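Mundstead Quilt and Bedding Bank
Spring progress report to the Gouveia Fund

Hi Angus,

You asked for something short and plain this time, so I'm going to try, though you know me. This covers the stretch from the end of winter through May. The spreadsheet went over separately and I've kept the money talk in here to a minimum, except for the one place where we went over.

Where we are

The big number first: 681 bedding sets out the door since the grant started. When I wrote the application I guessed we'd be a good bit lower by now, so I'm pleased, and also tired! A set is still what we agreed on back then -- two sheets, a pillow with a case, and one warm top layer, which can be a quilt, a comforter or a bedspread depending on what's on the shelf. Kids' sets get a second pillowcase, because kids.

Most of the requests come through the school office and the housing desk, same as before. What's new is people coming to us by word of mouth. Somebody gets a set, tells a cousin, the cousin calls. I love that, but it does mess with our intake form, which has a box for "referred by" and no good way to say "my cousin." I've changed the form. If you see a new column in the spreadsheet called "friend/family," that's what it is.

Sorting and washing

We moved the wash over to Flodura in the early spring. You'll remember the old arrangement was me, my car, and whichever laundromat had open machines. Flodura picks up in the morning and brings everything back folded the next afternoon, and the cost per load came out a little lower than I'd budgeted. The first couple of weeks were bumpy. They folded the queen and full sheets together and we had to open every single stack to find out which was which, and I may have said a few things out loud in the storage room. Now we send them out in different colored bags and it's been smooth.

We also got stricter about what we take in. Anything with a torn seam goes to the mending table, anything with a stain that survives two washes goes to the animal shelter, and we've stopped accepting used pillows completely. I went back and forth on the pillow thing. People mean well when they drop them off, but they're a pain to clean properly and families would much prefer a new one. Buying new pillows is where we went over budget, by the way. It's line four on the sheet. I moved the savings from the wash to cover most of it, and I'd like to talk with you about the rest.

Top layers

I want to spend a minute on these. When we started, I figured warmth was the whole point and a plain fleece blanket would do the job fine. Then the follow-up calls started coming in and people kept bringing up the pattern. One grandmother told me her granddaughter makes the bed every day now so the flowers are the right way up. So we've been putting the printed and stitched ones on a separate rack and letting families choose, either in person or from photos on my phone, and it takes maybe ten extra minutes per visit. Florals go fastest, especially the ones on a white background. Stripes sit there. I have a stack of brown plaid that I think will outlive me.

The white ones with small gray flowers, green leaves and a bit of red have been real favorites, and I'd happily take more like that if any of your other contacts have them. 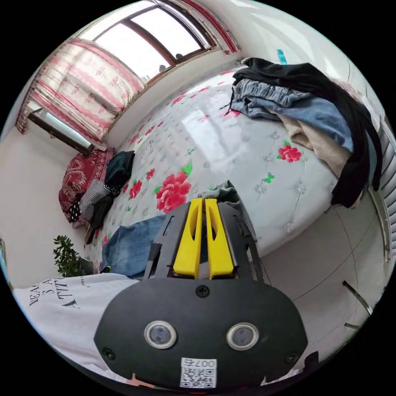
Mending table

This is the part I was most nervous about in the application and it's going better than I had any right to expect. We have 30 people signed up, and on a normal evening a handful of them come in and work for two hours. Mostly it's popped quilting stitches and worn binding. We tried a beginner night in April and got a lovely crowd, most of whom had never threaded a needle, so very little got mended but I'd call it a good evening. A few of them have come back.

The sewing machine we bought used has been great. The second one has not. It eats thread, and the shop has had it twice. I'm not asking for a new one yet, I just want it on record that I'm annoyed with it.

Markudon

The satellite pickup at Markudon opened later than planned, and I should be straight with you about why. I underestimated how long it would take to get a key and a shelf. We were promised a closet in the community building, the closet turned out to belong to the dance class, and it took us weeks to sort out something else. We now have a locked cabinet by the side entrance and two regular pickup times. So far 33 families have used it. That's lower than the target in the grant, but most of them told us they couldn't have made the trip to Mundstead without a car, so they're exactly who we had in mind. I'd like to keep it going through the fall before we decide anything.

What didn't work

The donation drive at the hardware store. We stood there all day and got five comforters and a shower curtain. I'd skip it next year and put the time into the church sales, where people are already clearing out closets.

Also the text reminders. They went out at 6 a.m. for a week before I noticed the setting. Sorry to everyone.

Coming up

Over the summer it slows down, so I want to use the quiet to do a proper shelf count, get the winter stock labeled by size and write down how we do intake so it isn't all living in my head. I'm also pricing mattress protectors. The housing desk asks for them all the time and we've never carried any. I'll send you a quote once I have two to compare.

If you want to come by, evenings are best, and Angus, please bring the folding table back when you do.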